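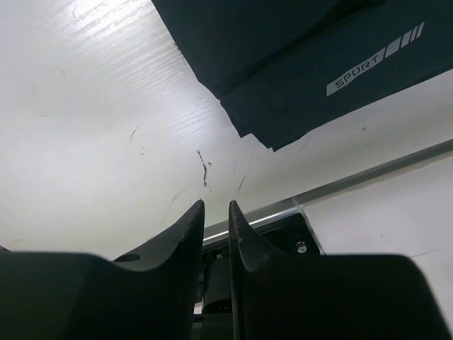 Der Platz in Skornent sei zu klein für unser Spiel, kam eine Stimme aus den hinteren Reihen des Busses, man könne dort keinen Ball über die Seite bringen, und der Wind komme immer vom Fluss. Ich drehte mich nicht um. Ich saß vorne beim Fahrer, wie immer, wegen des Magens, und hatte meine Handschuhe auf den Knien.

Ich war 33 Jahre alt und der zweite Torwart von Vondau. Der erste lag zu Hause mit Fieber. Am Morgen hatte mich der Trainer angerufen und gefragt, ob ich gut geschlafen habe. Ich sagte ja, obwohl es nicht stimmte, und er sagte, dann sei alles in Ordnung, und legte auf. So habe ich erfahren, dass ich spiele.

Über 175 Mal habe ich für Vondau auf der Bank gesessen. Die Zahl kenne ich, weil mein Vater sie in ein kleines Heft geschrieben hat, mit einem Bleistift, Strich neben Strich. Er hat das Heft in seiner Jacke getragen, auch im Winter, wenn er mit seinen dicken Fingern kaum noch schreiben konnte. Für die Spiele, in denen ich wirklich gespielt habe, hatte er eine andere Seite. Auf dieser Seite war noch viel Platz.

Der Bus fuhr durch Kun, wo ich als Junge das Fangen gelernt habe. Der alte Sportplatz ist heute ein Parkplatz, aber die Pappeln stehen noch. Unter diesen Bäumen hat mein Vater mir Bälle zugeworfen, bis es dunkel wurde. Er hat nie selbst gespielt. Er kam aus einem Land, in dem er nur arbeitete, und dann kam er in dieses Land und arbeitete auch hier, und Fußball kannte er aus dem Radio. Er verstand am Anfang die Sprache nicht, doch er mochte, wie der Reporter plötzlich lauter wurde. Wenn ich einen Ball festhielt, machte er den Reporter nach, in einem Deutsch, das keines war. Ich habe damals so gelacht, dass ich den nächsten Ball fallen ließ.

In Skornent regnete es ein wenig. Die Kabine roch nach Gras und nach einer Salbe, die es, glaube ich, gar nicht mehr zu kaufen gibt. Der Trainer zeichnete mit einem Filzstift auf eine Tafel, aber der Stift war fast leer, und man sah seine Pfeile nur, wenn man schräg darauf schaute. Er sprach von den Eckbällen. Skornent ziehe die Ecken scharf auf den kurzen Pfosten, sagte er, jedes Mal, seit Jahren, und jedes Mal seien die Gegner überrascht. Dann sah er mich an.

„Bleib auf der Linie“, sagte er. „Wenn du herauskommst, dann komm ganz heraus.“

Ich nickte. Ich hatte diesen Satz auf der Bank oft gehört, doch er war bisher immer zu einem anderen gesagt worden.

Für Vondau ging es um den Klassenerhalt. Ein Unentschieden reichte, wenn Zumen zur selben Zeit nicht gewann. Wenn Zumen gewann, mussten wir auch gewinnen. Es war Mai, das letzte Spiel, und auf der Tribüne saßen Leute mit dem Telefon in der Hand, die mehr nach Zumen schauten als auf unseren Rasen.

Von der ersten Halbzeit weiß ich wenig. Ich erinnere mich an meinen ersten Ball, einen Rückpass, ganz harmlos, und wie laut mir meine eigenen Schritte vorkamen. Ich schoss ihn ins Aus. Der Linksverteidiger hob den Daumen, was freundlich war, denn es war ein schlechter Abschlag. Danach stand ich im Tor und hatte den Wind im Gesicht. Die Stimme im Bus hatte recht gehabt. Er kam vom Fluss, und er kam in Stößen, so dass die hohen Bälle in der Luft zu überlegen schienen.

Dann die Ecke. Sie kam auf den kurzen Pfosten, scharf, wie auf der Tafel. Ich machte einen Schritt nach vorne und dann blieb ich stehen. Ich weiß bis heute nicht, warum. Ein halber Weg ist für einen Torwart der schlimmste Ort, das steht in jedem Lehrbuch. Ihr Stürmer musste nur den Kopf hinhalten.

Keiner hat geschimpft. Das war fast unangenehm. Unser Kapitän holte den Ball aus dem Netz und gab ihn mir, damit ich ihn zur Mitte werfe, und ich hielt ihn länger als nötig.

In der Pause ging ich nicht gleich in die Kabine. Ich stand im Gang neben dem Getränkekasten und dachte an das Heft. Mein Vater ist im Februar gestorben. Meine Mutter hat mir die Jacke gegeben, und in der Jacke war das Heft, und im Heft steckte der Bleistift, so kurz, dass man ihn kaum noch halten konnte. Ich hatte das Heft in meiner Sporttasche mitgenommen. Ich hatte mir vorgestellt, dass ich nach dem Spiel selbst einen Strich mache, auf der richtigen Seite. Jetzt wollte ich es am liebsten vergessen.

Der Trainer kam vorbei und blieb stehen.

„Du bist halb herausgekommen“, sagte er.

„Ja.“

„Gut, dass du es weißt.“ Er nahm eine Flasche aus dem Kasten, öffnete sie und gab sie mir, obwohl er sie wohl für sich selbst gewollt hatte. Dann ging er hinein.

Nach der Pause hatten wir den Wind im Rücken, und es wurde ein anderes Spiel. Wir glichen aus, nach einem Freistoß, den keiner berührte. Er flog an allen vorbei, sprang einmal auf und war drin. Auf der Tribüne freuten sich unsere Leute nur kurz und schauten wieder auf ihre Telefone. In Zumen stand es noch unentschieden. Später hörte ich, dass man dort sogar einen Elfmeter verschossen hatte, aber davon wusste ich auf dem Platz nichts. Ich wusste nur, dass von der Seite jemand beide Hände flach nach unten drückte, also ruhig, also hinten bleiben.

Das ist eine schwierige Anweisung für einen Torwart. Ich war ja schon hinten.

Kurz vor dem Ende bekam Skornent noch eine Ecke. Wieder von derselben Seite, wieder derselbe Spieler, ein dünner Mann mit weißen Schuhen, der den Ball mit den Händen drehte, bis das Ventil dort war, wo er es haben wollte. Ich sah nach links und nach rechts. Im Strafraum standen alle. Einer trat mir auf den Fuß und entschuldigte sich, das kommt selten vor.

Der Ball kam. Ich hörte etwas, oder ich habe es mir später dazu gedacht: diese Stimme, die lauter wird, in einem Deutsch, das keines war. Ich lief los und lief weiter. Ich stieß gegen eine Schulter, vielleicht gegen unsere eigene, und dann hatte ich den Ball an der Brust und lag auf ihm im nassen Gras, und über mir waren viele Beine.

Ich blieb liegen, so lange es der Schiedsrichter erlaubte, und noch etwas länger. Dafür sah ich Gelb. Es war die erste Karte meines Lebens, und meine Mutter, die bei Fußball immer Angst um meine Hände hat, fragte am Abend am Telefon, ob man dafür Geld bezahlen müsse.

Der Schlusspfiff kam, bevor das Ergebnis aus Zumen kam. Wir standen auf dem Rasen, manche hatten die Hände auf den Knien, und warteten. Ein Junge am Zaun hatte das Radio seines Großvaters am Ohr, ein richtiges Radio mit Antenne. Er hörte zu und runzelte die Stirn. Dann schüttelte er den Kopf, und zuerst verstanden wir ihn falsch, und der Kapitän setzte sich auf den Boden. Der Junge rief, nein, nein, die haben nicht gewonnen, es ist aus, die haben nicht gewonnen.

Auf der Rückfahrt war es laut im Bus. Jemand hatte Bier besorgt, jemand sang, und aus den hinteren Reihen hieß es, der Platz in Skornent sei eigentlich gar nicht so klein. Ich saß wieder vorne. Hinter Kun, als die Pappeln vorbei waren, holte ich das Heft aus der Tasche.

Der Bleistift ließ sich schlecht halten, meine Finger waren noch steif von den Handschuhen. Der Bus fuhr über eine Schwelle, und der Strich wurde schief und viel länger als die anderen. Ich ließ ihn so. Der Fahrer fragte, ob er das Licht anmachen solle, und ich sagte, danke, es geht auch so.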